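Search stories
Search

The Good Pile

Babita Kanaujia did not believe in the method. She had said so on the phone in August, when her sister first mentioned it, and she said it again on Saturday, November 30, 2024, standing in the bedroom of the apartment in Korkach with three bags of her father's clothes at her feet.

"It's only folding," said Golshifteh Sadeghi.

"It's a booklet about folding. It's 52 pages long."

"You read it, then."

"I read the page count."

Golshifteh had lived across the landing for nine years and had come over without being asked. She had already stripped the blanket off the bed and pulled the fitted sheet tight at the corners. A bed was the best table, she said. Babita thought a table was the best table, but the table was covered in her father's mail.

The booklet was from Bagheri, the store in Turnska where her sister bought shelf liners and other things that no one had needed before the store opened. It said that a person should hold each garment and decide. It didn't say what a person should do if the garment belonged to someone else, and that someone was in a rehab center with a new hip, complaining about the soup, and would be home by Christmas wanting to know where his shirts were.

"He has too many," said Golshifteh.

"He knows every one of them."

"He does not."

"Ask him. Call him up and ask him about the brown one with the pocket."

They didn't call him. Golshifteh did the sweaters, which she folded in thirds and stood on end in the drawer like files. Babita watched the first row slump over and said nothing, and then said, "They're falling."

"They fall until the drawer is full."

"So the method works if you own enough sweaters."

"You are a very tiring woman," said Golshifteh, and went to put the kettle on.

Babita reached into the second bag. Most of it was what she expected, undershirts and the gray sweatpants. Then came a T-shirt she knew. He had worn it the summer they drove to Pestville to look at a used boat, which he didn't buy, and which he had talked about ever since as if it had been stolen from him. The seller had wanted 379 for it, trailer included. She had been eleven. She remembered the shirt mainly from behind, walking away down a dock.

She wasn't going to hold it and decide. She put it on the bed.

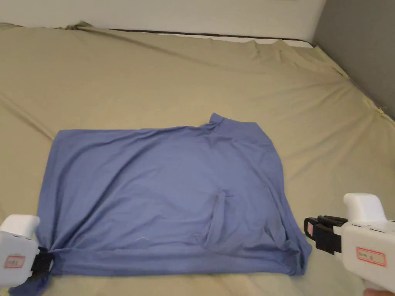
The blue-violet shirt, before the first fold.

The neck wouldn't lie down. She pressed it with her palm and it came up again in a little peak, so she left it and tried the hem. There was a bit of white thread on the front and she picked it off.

"Keep or give?" Golshifteh called from the kitchen.

"I'm thinking."

"The booklet says you shouldn't have to think."

"Then the booklet never met him."

She folded it the way her mother had, sleeves back, bottom up, a plain square that would have gotten her thrown out of Bagheri. She opened the drawer. The sweaters had all gone over by now. She laid the shirt flat on top of them and pushed the drawer shut with her knee.

"Keep," she said, but the kettle had started, and she had to say it again.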